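Trerno Wellness Support
Ticket: Distance Reiki session timer stops early, closing bell doesn't play
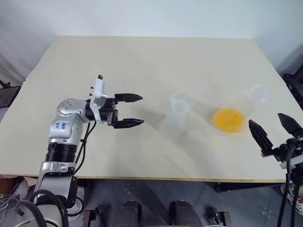 Beige tabletop against a white wall.

Status: Resolved
Product: Trumar session timer, practitioner account
Reported by: Cleltlow clinic

Report
We run distance Reiki sessions with the timer set to nine hand positions, six minutes each. Since the January update the bell sounds for the first five or so positions and then goes quiet. The countdown has frozen when we unlock the tablet. The closing bell never plays, so the practitioner has to watch the clock, and two clients have complained that their session ran over. Volume is at 100 per cent. We have restarted the tablet and reinstalled the app with no change.

Reply 1 - Support
Thanks for the details. Please check the following and let us know:
Is battery saver on?
Does it also happen with the standard programme, or only with your saved one?
Which bell sound is selected?

Reply 2 - Clinic
Battery saver is off. The standard programme finishes normally. Our saved one is a copy of the Chareonsuk sequence with the opening meditation taken out. Bell is set to Low Bowl.

Reply 3 - Support
We were able to reproduce this. When the opening meditation is removed from a copied sequence, the timer still keeps a blank step in its place, and the background countdown stops if the screen locks. The log shows error 172 at that point.

Workaround until the fix is out:
1. Open Saved Sequences and delete the copy.
2. Choose New Sequence - do not use Duplicate.
3. Add the nine positions by hand and set each to six minutes.
4. Save, lock the screen and let it run through once before using it with a client.

Reply 4 - Clinic
Rebuilt it Wednesday morning and ran it through with the screen locked. All bells played, including the closing one. Client notes are still attached to the old sequence name, though. Can they be moved across?

Reply 5 - Support
Yes. Give the new sequence exactly the same name as the old one, then sync. The notes will show up under it after the next login.

Reply 6 - Clinic
Notes are back. Happy to close.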